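3.2 Task setting and data collection

The serving task was chosen because it asks both arms to act on one rigid object while a second, unsecured object rests on top of it. A tray can be held by either arm alone only if the load is light and close to the grip. With a drink standing off centre, the two grippers must close on opposite sides, rise at the same rate and keep the tray level throughout. Earlier work in the Clurnholm programme dealt with boxes and folded cloth, neither of which shows small errors in level as plainly as a cup does.

All demonstrations were recorded at the Clodham site over a period of 11 working days in October. The site is a shared hall, and normal activity was allowed to continue behind the station during recording. We regard this as a useful property of the data. A policy trained against a plain wall may come to rely on that wall, and the intended users of the Pettigrew controller will not be working in front of one. The operators were asked to keep the table itself clear of objects not named in the task sheet, but no attempt was made to control the movement of people in the room or the changes in daylight between morning and afternoon.

The station has two arms, one at each side of the table, each fitted with a parallel gripper. The fingertips are covered in bright green so that they can be picked out easily against dark objects. A workspace view is recorded together with a close view from the gripper, and the joint positions of both arms are stored with every pair of images. Figure 3 shows one view of each type. 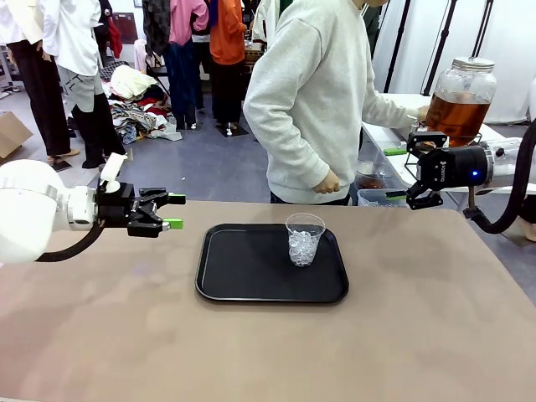 Each demonstration begins with both grippers open and the tray resting on the table. The position and angle of the tray were varied between demonstrations, as was the place of the cup upon it. Operators were told to approach from both sides, to pause briefly before closing, and to lift only when both grips were judged to be firm. The pause was added after the pilot study, in which several operators closed one gripper well before the other and pushed the tray sideways across the table. It lengthens each recording slightly but gives the policy a clear state from which to begin the lift.

The cup was filled with crushed ice for the demonstrations reported in this section. Ice gives the load a realistic weight and shifts a little when the tray is tilted, yet a spill can be cleared from the table with less delay than a spilt drink. Fills were renewed at set intervals, as melting changes both the appearance of the cup and the way its contents move. Trials with liquid are described in Section 5 and were not used in training.

In total, 428 demonstrations were recorded, of which 300 were kept for training. The remainder were set aside for validation or left out under the rules given in the appendix – chiefly for late starts to the recording, loss of one camera stream, or a correction by hand during the lift. No demonstration was removed solely because the path taken was slow or indirect.
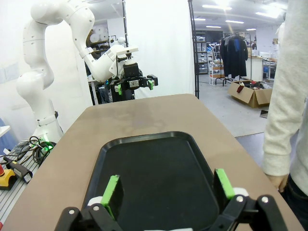
The two kinds of view serve different purposes in the model. The workspace view gives the position of the tray relative to both arms and is most useful during the approach. The gripper view covers a smaller part of the table but shows the far part of the tray rim at a much larger scale, and it is from this view that the final alignment of the fingers is learned. When the gripper view was withheld in training, the policy still reached the tray in most trials but often closed on the rim at a poor angle, so that one side slipped early in the lift. Withholding the workspace view led to a different fault – the arms arrived at different times, and the tray was turned before both grips were in place.

It should be noted that the gripper view also takes in a good deal of the room, and the share of the image given to the background changes as the arm moves. We did not crop or mask these areas. A comparison with masked images, carried out on the smaller Drodport set, showed no clear gain in grip quality and a modest loss during the approach, possibly because distant fixed objects help the model to judge how the wrist is turned. The question deserves fuller study with a wider range of rooms.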